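Most arguments about shared desks concern who gets one. A more useful argument concerns storage. An office that removes assigned seating also removes the drawer, and the drawer held far more than its size suggested.

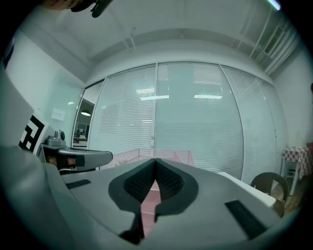 DUTASOW, 2018-08-05

The Kulkarni building converted its upper floor to unassigned seating in July. The floor plan was done well. Power is available at every position, the aisles are wide enough, and the lighting is even. Storage was handled with lockers near the elevators, 10 to a bank, each large enough for a bag and a coat.

I think this was the wrong place to save money. A locker stores things between days. A drawer stores things between minutes. Pens, adapters, and half-used pads are needed many times in a morning, and a walk to the elevator each time is a cost that no floor plan records. People respond in the predictable way and leave their supplies on the table, after which the desk is assigned in practice if not on paper.

The usual remedy is a clear-desk rule. I have worked under two of these, and both produced the same result: full compliance at closing time and a pile of unlabeled items in the nearest cabinet by the end of the month. A rule can move an object off a surface. It can't supply a place to put it.
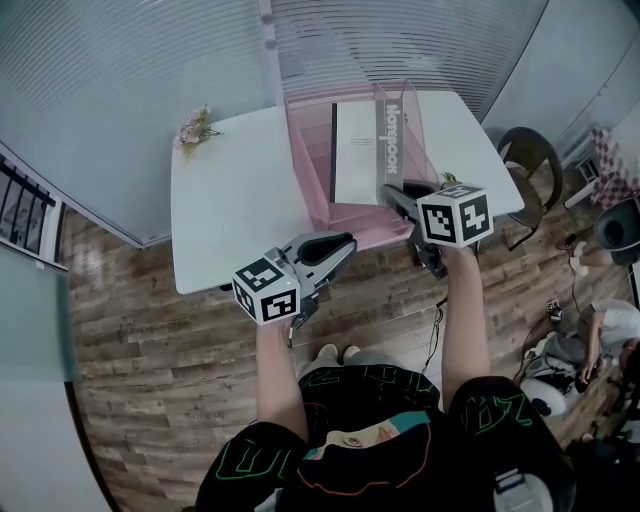
A better remedy is a small amount of fixed storage at each position, owned by the desk and stocked for whoever sits there. Famia sells under-desk trays for this purpose, and Histura makes a version with a divider. Either would do. The quote I saw for the floor was 2,200 with dividers and 2,000 without, installation included. I would pay for the dividers, as an open tray becomes a drawer of loose cable within weeks.

Restocking should be a scheduled task with a short, fixed list. Up to 5 items is enough: pens, paper, a charger, sticky notes, and tape. Longer lists tend to be abandoned, and a tray that can't be relied on sends people back to bringing their own.

Lockers should stay for coats and bags. They do that job adequately, and the banks by the elevators are already paid for.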